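Gorkwood Institute Publishes Report on Maritime Cooperation Among Middle Powers

Two-year study calls for permanent consultation channels and shared port access

2018-09-01

The Gorkwood Institute for International Policy today released its report on security and economic cooperation among middle powers with long coastlines. The study, titled Shared Waters, was prepared with the Rizk Center for Regional Studies and is available free of charge to government offices, universities and members of the public.

The report draws on 146 interviews with serving and retired diplomats, naval officers, port managers and trade officials in 20 countries. Researchers also reviewed 56 bilateral agreements on defense logistics, fisheries, customs and disaster relief. Work on the text was completed in July.

Among the main findings, the authors note that many agreements signed between partner governments are never put into regular use. Clauses on refueling and repair are often left to be settled case by case, and the offices responsible for them change with each new administration. Smaller coastal states told the researchers that they learn of joint exercises near their waters from the press.

The report also finds that public debate gives too much attention to summit meetings between the largest powers. Much of the practical work is done by deputy ministers and mid-level staff, whose contacts lapse when they move to other posts. The Institute recommends that governments keep these contacts in writing and pass them on.

"Partnership between states depends on routine," the Institute said in a statement. "Governments that speak to one another every month are better prepared when a dispute arises, and they are less likely to misread each other's intentions."

Recommendations

The report makes five recommendations to participating governments:

1. Hold regular talks between foreign and defense ministries at the working level, with a fixed calendar and a standing agenda.

2. Publish the terms under which naval vessels may use partner ports, including fees, notice periods and limits on length of stay.

3. Set up a joint fund for coast guard training, open to smaller states that cannot pay the full cost of taking part.

4. Widen cooperation in civilian fields, including medical technology, weather services and higher education, so that ties do not rest on defense matters alone. 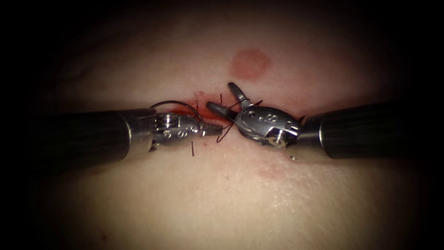 5. Review all agreements every three years and end those that are no longer in use.

Public Briefings

The Institute will present the findings at a series of briefings in the coming months. Sessions will be open to the press and to registered guests. Written questions may be submitted in advance through the Institute's public affairs office.

About the Gorkwood Institute

The Gorkwood Institute for International Policy is an independent, nonpartisan research body. It studies diplomacy, trade and regional security and accepts no funding for work whose conclusions are set in advance.

Media Contact

Office of Public Affairs
Gorkwood Institute for International Policy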